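A neighbor two doors down had their garage cleaned out in June, and I've been a bit of a bore about locks ever since. Whoever did it didn't break a thing. The side door was shut but not locked, and off went the bikes, the chop saw and a box of fishing gear – all while the family was eating dinner! So I spent a couple of weekends going over my own place, and these are the bits I'd pass on.

Start with the side door. Mine had the short screws it came with in the strike plate, the kind you could pull out with a decent shoulder. I swapped them for three-inch ones that go right through the jamb into the stud. Drill pilot holes first or you'll split the trim (ask me how I know).
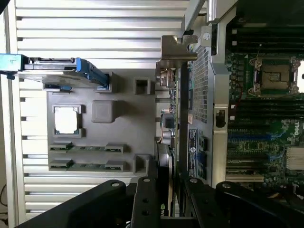

*M. Papadakis*

Next, write down what you own. I know, I know. But when the police ask for serial numbers, "it was a blue one" won't get you far. I went through the garage and the back bedroom with a notebook and a flashlight, and when I added it all up, the power tools alone came to $1,091. I'd have guessed 500, tops. I keep one copy of the list in the kitchen drawer and another at my sister's.

Mark things too. I use a cheap engraving pen on metal and a paint marker on plastic handles, and I put my mark in two spots, one obvious and one sneaky. If a handle is greasy, wipe it with rubbing alcohol first and let it dry, or the paint rubs off in a week.

Windows are easy. Frosted film from the Kuston hardware place took me 15 minutes a pane with soapy water and an old store card for a squeegee. You still get plenty of daylight for working and the whole alley can't shop your shelves. Cut the film a little big and trim it once it's up.

For the ladder, I ran a chain through the rungs and padlocked it to a wall bracket. A ladder left along the fence is an invitation to the upstairs windows, and I'd left mine there for years.

Lights: I got a motion light of around 300 lumens for the side path, and it's plenty. I tried a much brighter one first and it lit up the bedroom across the way every time a cat walked by. Tilt it down, and check it again when the leaves are out.

One last thing about the garage remote – don't leave it clipped to the visor if you park in the driveway. Mine lives in a bowl by the front door now, under the dog leash.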